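Ticket 423: Worktop in tiled corner, pastel marks and dark specks remain after cleaning
Site: Brukholm, shared activity room
Category: Surfaces and fittings
Priority: Low
Opened by: Lăcrămioara Lungu
Status: Resolved, follow-up scheduled

Reported problem

The worktop in the tiled corner does not wipe clean. Users have drawn on it with what the art sessions supply, a mix of chalk and wax crayon. Session leaders want the drawings kept until the end of December. They also want the grit and dark specks removed so that paper can be laid flat on the surface. Previous attempts with a damp cloth smeared the drawings and left the specks in place.

Requested outcome: specks gone, drawings legible, no damage to the worktop finish, the wall tiles or the metal trim in the corner.

Environment

Worktop: Phromma, pale cream, sealed finish. Installed 10 years ago. No record of resealing.
Wall: blue tile, running bond, white grout, on two sides of the worktop.
Corner: aluminum trim strip between the back wall and the left wall.
Cleaner on the shelf: Astska neutral surface cleaner, concentrate.
Cleaner also found on the shelf: Sadden cream cleanser. Contains a fine abrasive. Removed from the room under this ticket.

Log

Entry 1
Checked the worktop dry under the ceiling lights and again with a flashlight held low. Two kinds of speck present. The first kind moves when pushed with a fingernail. The second kind does not move and has a slight smear at one side. First kind logged as loose debris, second kind as bonded.

Entry 2
Asked Lăcrămioara what had been used on the surface since the last full clean. Answer: damp cloth, then Sadden on one patch near the front, then damp cloth again. The Sadden patch is duller than the surface next to it when viewed at a low angle. It has no open scratches. Noted as existing wear. No repair requested.

Entry 3
Dry removal. Soft brush, short strokes, working from the wall toward the front edge. Vacuum with brush head held just above the surface. Most of the loose debris came up. Chalk areas lost a little color where the brush passed over them twice. Changed to one pass only over any drawn area.

Entry 4
Spot test of Astska on a bare area, 10 ml in 1 liter of water, applied with a cotton swab. Left for 40 seconds, then blotted. No change in gloss. Bonded speck softened and lifted on the second swab. Same test on a wax line at the front edge: line held. Same test on a chalk line: line dissolved at once. Conclusion for this job is that chalk areas are dry-clean only.

Entry 5
Worked through the bare areas with swabs. Slow. Stopped at the outline of each drawing and left a narrow margin. Specks inside chalk areas were lifted with the corner of a putty eraser, pressed straight down and pulled straight up. Rubbing with the eraser takes the color off, so do not rub.

Entry 6
Joint between worktop and tile. Debris had collected along the back and in the corner at the foot of the trim. The first attempt with the vacuum only pushed it further in. Used a wooden toothpick wrapped in a dry cloth, then vacuumed again. The sealant bead under the debris is intact at the back. On the left side it has pulled away from the tile over a length of 70 mm. Opened as a separate item, see follow-up.

Entry 7
Grout. Session leaders asked whether the grout could be whitened in the same visit. Declined. Grout cleaner would run down onto the worktop and take the chalk with it. Can be done after December when the drawings are cleared.

The surface, showing the ringed planet drawing and the specks: 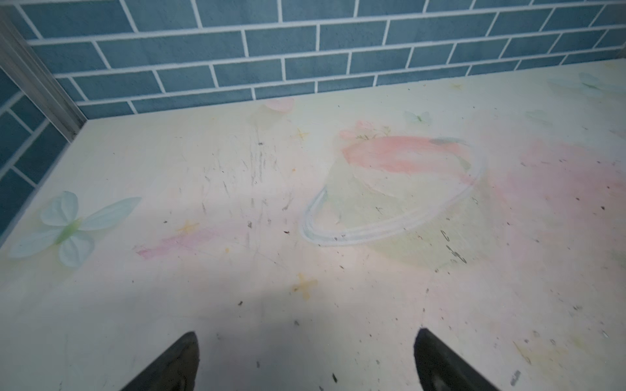 Can the chalk drawings be sealed so that the worktop can be wiped as normal?
They can be coated with a fixative spray, but the coating will bond to the worktop finish and has to be stripped later with solvent. It is not approved for this surface. Cover the drawings with a clear sheet during sessions and lift the sheet straight up afterward.

Entry 8
Clear sheet cut to size and left with Lăcrämioara. The sheet must be brushed off on both sides before it goes down. Any grit trapped underneath will be pressed into the chalk.

Entry 9
Feedback received Thursday. Paper now lies flat. One complaint that the planet's pink stroke looks lighter than it did. This matches the brush loss recorded in entry 3 and cannot be reversed. Accepted by the reporter.

Cause

Loose grit was never removed before wiping. The damp cloth dissolved the chalk binder, which then dried around the grit and held it to the surface. Repeated wiping added more.

Resolution

Dry removal first, then diluted Astska on bare areas only. Putty eraser for drawn areas. Abrasive cleanser withdrawn from the room.

Instructions left on site

1. Brush and vacuum before any liquid is used.
2. Keep liquid off chalk.
3. Apply cleaner to the swab or cloth. Do not spray the worktop or the tile above it.
4. No Sadden on the worktop or the trim.

Follow-up

Reseal left-side joint, 70 mm, clear sanitary silicone. Waiting on delivery. The area has to be dry overnight before application, so the room booking needs to be moved by one evening. Lăcrămioara to confirm.
Grout cleaning to be quoted with the above.

Related tickets
Sealant lifting at worktop joint, left wall
Crayon on painted door, activity room
Dull patch after cream cleanser
Loose trim end at tiled corner
Vacuum brush head missing from cupboard
Request for second clear sheet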